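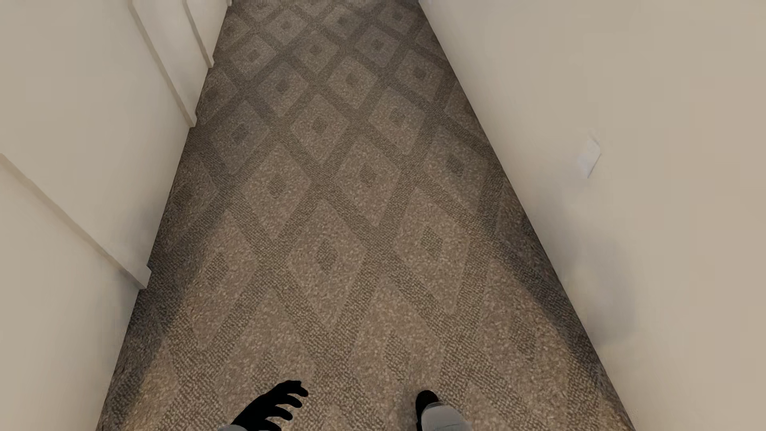 Can a home robot do the household chores alone today?

It can do a few of them, if the house is simple and a person stays near to help. Vacuuming a floor is almost solved. Folding clothes, loading a dishwasher or cleaning a bathroom are still slow and often fail.

Project report, Archana Solanki
September 26, 2024

1. Purpose

In my project I wanted to learn which chores a walking robot could take over in a normal apartment. I worked only in simulation, with a model apartment named Zatlow. The hallway has a patterned carpet and plain pale walls, and every chore begins with walking through it.

2. Method

I chose three chores: carry a towel to the bathroom, close a closet door, and pick up a sock from the floor. Each chore was tried 100 times, so I had 300 trials in total. The start position was changed a little each time.

3. Results

Carrying the towel went best, with 81 successes. The door was closed in 64 trials. The sock was picked up in only 22 trials, and I had expected more. Most of the failures were in the grasp. In the other failures the robot stopped too far from the sock and its hand closed on air.

4. Discussion

A simulated towel is easier than a real one, so I think my numbers are too kind. Also, I did not measure time in a fair way, which my supervisor pointed out in March. Some trials took longer than a person would accept.

For the next stage I would like to repeat the sock task with 200 more trials and a better model of soft cloth.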